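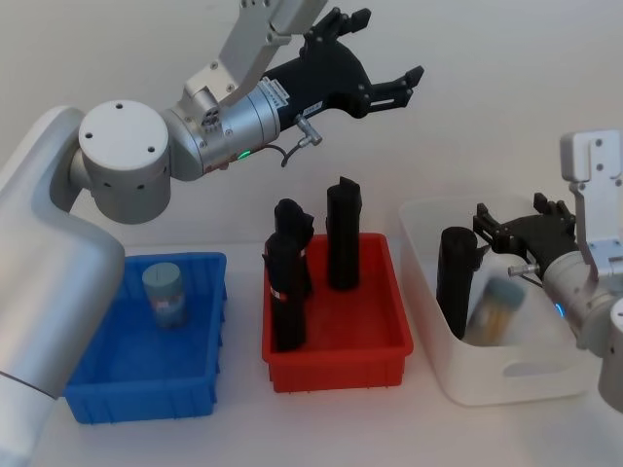
Home Docs Files Contact

# Ferkusska Bins

Ferkusska Bins is a set of 436 recordings of household items being put away in three bins on a white table. The bins stay in one row: blue, red, then a larger translucent white one.

## Items

Pantry goods and small household things, one item per line in items.csv. Jars go in with their lids on. 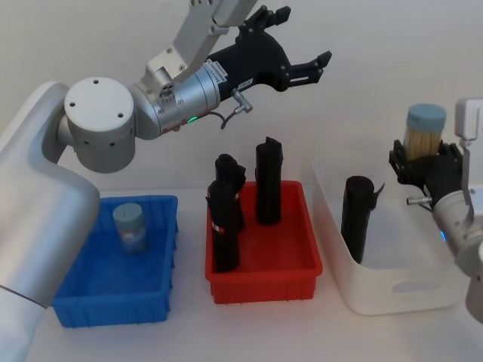

Clear jar of wooden sticks, held upright near the white bin.

## Files

- items.csv — item name and bin
- sessions.csv — session number, room, start and end
- notes.txt — remarks by Brayden MacLeod

Sessions 400 and up use the second item list. Lids are not listed separately.

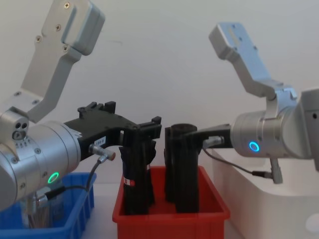
Red bin with black objects in it, between the two arms.

## Changes

Version 2, 12 October 2026: item names corrected, Desitz and Vemville lists merged. The next update is planned for December.

Contact: Notburga Widmer, Doucette | Back to top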